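4. Stanza breaks and the reading voice

4.1 What the readers were asked to do

In the previous section we treated the stanza break as a thing of the printed page. In the present section we turn to the voice. The question is simple to state: when a person reads a poem aloud for the first time, does the empty line between two stanzas change how long this person is silent, and does it change it more when the sentence is still going on?

The poems were taken from the entries to the Willex Prize, which are printed every July by the Sundqvist press in Londov. From these we selected 100 poems in free verse. Rhymed poems were left out, as were poems with numbered parts, because a number is often spoken aloud and this would disturb the measure. The selection was done by Lorna Policarpio and Kjell Fjeld separately, and where they did not agree the poem was removed and another one was taken from the same issue.

Twenty readers took part. All of them read poetry for pleasure but none had given a public reading. Each reader received the poems on single sheets, one poem on each sheet, in the same typeface as the printed issue. The readers could not see the poem before the recording began. We asked them to read "as you would read to a friend who sits near to you," and we gave no other instruction about speed or pauses. When a reader asked what to do at an empty line, we answered that there was no rule.

4.2 Three kinds of break

We divide the stanza breaks into closed, leaning and open ones. A closed break comes after a full sentence. A leaning break comes after a comma, a colon or a dash, so the sentence is not finished but the ear can accept a rest. An open break cuts the sentence in a place where ordinary prose would have no mark at all, for example between a verb and its object, or between an adjective and its noun.

The open break is the least common of the three, and we had expected it to be less common still. It was found in 39 of the poems. In many of them it occurs only one time and near the end, which suggests to us that the poets use it as a special effect and do not wish to spend it early. Fjeld has noted that the older entries have almost no open breaks, but our selection is too small on this side to make a claim.

A difficulty should be mentioned. Some poets do not use punctuation at all. In these poems the difference between a closed and a leaning break depends on the judgment of the person who marks the text. We have marked them by the grammar alone, and the doubtful ones are listed apart.

4.3 Observations

At closed breaks the readers were quite similar to one another. They stopped, they took a breath, and they started the next stanza on a somewhat higher tone. The length of the silence followed the general speed of the reader, and we see no need to explain it further.

At leaning breaks the readers began to differ. Some treated the empty line as if it was only the end of a line. Others made a full stop in the voice, with a falling tone, and then seemed surprised by the first words of the next stanza. It was common that a reader who had been surprised in this way read the next leaning break more carefully, with the tone kept level.

At open breaks we found something which we had not foreseen. Most readers did not make the silence longer. They made the last word before the break longer, and sometimes also a little louder, and then went over the gap almost without a pause. It is as if the empty line was moved into the word. Jummai Danladi, who listened to all recordings without the text in front of her, could often say that something happened at such a place, but she wrote down "stress" or "doubt" and very seldom "new stanza."

The effect was weaker in poems with stanzas of only two lines. When the empty lines come so often, the readers appear to take them as part of the rhythm of the poem, and an open break has less force there.

4.4 The edge of the text

There is a further point, which belongs partly to the eye. The stanza break is white space inside the poem, but the poem has also white space outside, and the readers use it. Several of them slowed down as they came near to the bottom of the text, even when the sentence gave no reason for this. They had seen that the poem was ending. A border of this kind is noticed quickly, on a printed page as on any surface that is only partly covered (Figure 2).

For this reason we think that recordings made from a screen, where the end of the poem may be hidden, should not be compared directly with ours. In the magazine Stokeck the poems often continue over the leaf, and a small test with two such poems gave no slowing at the foot of the first page. We do not build anything on a test of this size, but it agrees with the rest.

It follows that the word "pause" is too narrow for what the stanza break asks from a reader. We propose to speak of a turn, which may be made with silence, with length or with tone. In Section 5 we use this term when we compare the first readings with the readings that the poets made of their own work.

Figure 2. Dark brown paper on a white surface. White remains visible along the top and, more narrowly, on the right. 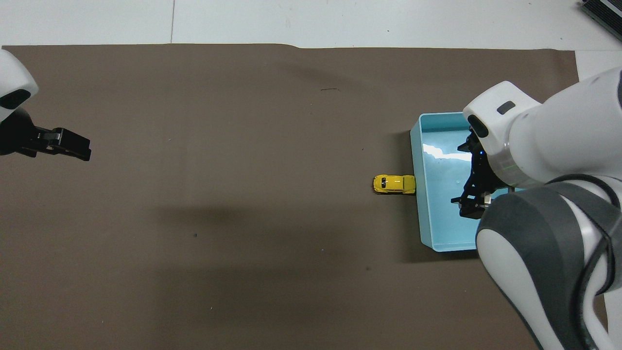 Ingvild Granström, in her comment on this section, objected that "turn" is already in use for the change of thought in a sonnet, and that a student who meets both meanings in one course will mix them. She would prefer "crossing," at least for the open breaks, and she asked whether the longer last word was also found when the word ends in a hard consonant, where there is little for the voice to hold.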